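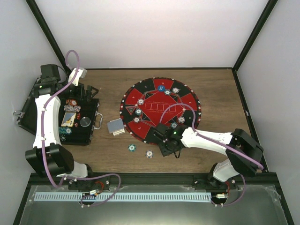

Gunvor Strand asks whether the harbor steps at Nostov can be reached on foot from the ferry landing. Yes. The path is 300 meters long, paved for the first part and gravel after that. It has no handrail.

Nostov Island Visits: FAQ
Reading time: 2 minutes

When does the ferry run?
Boats leave from Drarbridge twice a day through November. In winter there is one crossing, in the morning, and the return is the same afternoon. Crossings are canceled when the wind is above the operator's limit.

Do I need to book?
Groups of 10 or more must book. Others can buy a ticket at the landing.

Can I see the chapel?
The chapel is locked between services. The key is held at the bakery, and a deposit of 20 is taken in cash.

How old is the chapel?
The parish register starts later than the building, so there is no firm date. Edvin Nyberg's guidebook puts the lower walls at 1000 years. The bell tower is newer and of different stone.

May I photograph people in the village?
Ask first. Many older residents say no, and some shops post a sign to that effect.

Is there a place to stay?
Two houses rent rooms. Kılıçarslan is open all year. Jeltau closes after November and does not take pets.

Is the tap water safe?
Yes. It can taste of salt in dry months.

Related
Walking the north shore
Drarbridge parking and buses
What to pack for a winter crossing

Contact | © Nostov Island Visits | Back to top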